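A pencil case and a clean desk

On Sunday I decided that my desk must be clean before I begin the new course. I study Italian with Giuliana Inga, who gives us a lot of writing by hand, and my things were everywhere. I found pens under the keyboard and one eraser inside a shoe.

First I took everything off and wiped the wood. I forgot how light it is, and how much the lines in it look like sand after the sea goes back.
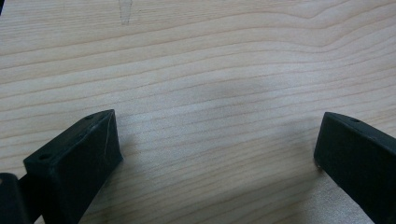

Pale wood again. One gray mark near the top does not want to say goodbye.

I tried soap, then a little baking soda on a cloth. I read that a white eraser can help too, but I am afraid to make a shiny spot. If you know a better way, please write it to me.

After this I started with the small things. My rule was that all I need for one lesson must fit in one pouch with a zipper. I have a black one with mesh inside, and it is not big, so I had to choose. Two pens, one pencil, the eraser, and the correction tape, because I make many mistakes with double letters. 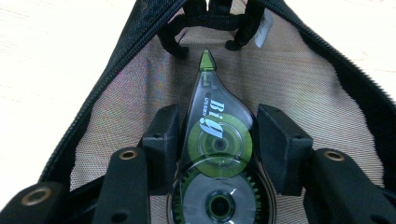 I used to have correction fluid, but I never waited enough and my sleeve was always white. With tape I can write over it at once. The ruler stays at home, it is too long by the width of a finger.

The other pens went to a jar in the kitchen. Next I must do the drawer, and I have been avoiding it since October.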